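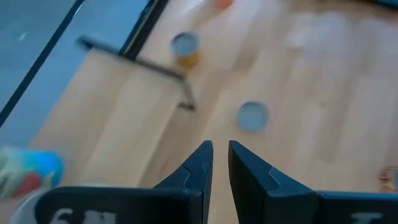
Jui-lin Hung pergunta se não seria mais simples pôr a câmera fixa no teto e acabar com essa história de imagem tremida. Começo a palestra por aí, porque a pergunta veio por escrito quando circulei o resumo, e imagino que metade da sala vá pensar a mesma coisa.

Resposta, com calma: seria mais simples, sim, para o primeiro mês. A câmera no teto enxerga tudo parado e bonito, até o braço passar na frente do objeto justo na hora de pegar. No punho, a câmera chega junto com os dedos. O preço é o borrão, e a palestra de hoje é quase toda sobre como a gente paga esse preço no software.

(Respirar. Deixar a imagem na tela mais um pouco. Apontar a tampa redonda no piso, perto do vão entre os dedos, e depois a latinha em pé, mais acima.)

Perguntar ao público: se vocês fossem o planejador, confiariam na borda dessa tampa? Eu não confiaria, e durante muito tempo o nosso planejador confiava, coitado. Pegava o contorno de um único quadro e mandava a trajetória para o controle com uma convicção de dar inveja.

Parte 1 - Percepção

Contar a história do Kollora, que é o nosso módulo de percepção. A primeira versão dava uma posição e pronto. A de agora dá uma posição e uma incerteza, e a incerteza cresce com a velocidade do punho no instante da captura. Parece pouca coisa, eu sei, mas foi a mudança que mais nos ajudou desde março.

Mencionar os números sem me perder neles: 1,235 quadros anotados à mão, dos quais separamos 400 só para avaliação. Agradecer muito à Úna Ó Gríofa, com quem discuti cada regra de anotação (a regra da tampa borrada rendeu uma tarde inteira e dois bules de café).

Falar da luz também. O canto superior direito fica quase creme de tão claro, e o veio da madeira vai sumindo ali. O Kollora baixa a confiança nessas regiões em vez de inventar textura.

Parte 2 - Planejamento

O Zulleck recebe a incerteza e decide entre duas coisas: seguir em frente ou parar um instantinho para olhar de novo. Explicar com a comparação da linha na agulha, que sempre funciona: quando a gente erra, aproxima o rosto e segura a respiração.

Essa pausa custa aproximadamente 31 milissegundos de cálculo, fora o tempo de o braço assentar. Se alguém perguntar por que não pausamos sempre, dizer que tentamos - e que o robô ficou com um jeito tão hesitante que dava aflição assistir.

Os próprios dedos aparecem na imagem o tempo todo, pretos, ocupando a parte de baixo. Usamos uma máscara calculada pela cinemática para descartar esses pixels. Confessar que na primeira semana a máscara estava espelhada e passamos 4 dias culpando a calibração.

Parte 3 - Ferramentas

Mostrar o Dimetti, o visualizador de registros. Abrir direto na linha do tempo, sem passar pelo menu, que ainda é feio. Chamar atenção para a faixa que põe lado a lado a velocidade do punho e a confiança do Kollora. Se a demonstração travar, seguir falando e voltar a ela nas perguntas.

Voltar ao Jui-lin no fim, que ele merece. As duas câmeras podem conviver, e o próximo teste é exatamente esse: teto para a busca inicial, punho para a aproximação. Convidar quem tiver dados parecidos a me procurar no intervalo, estarei perto da porta com o computador aberto.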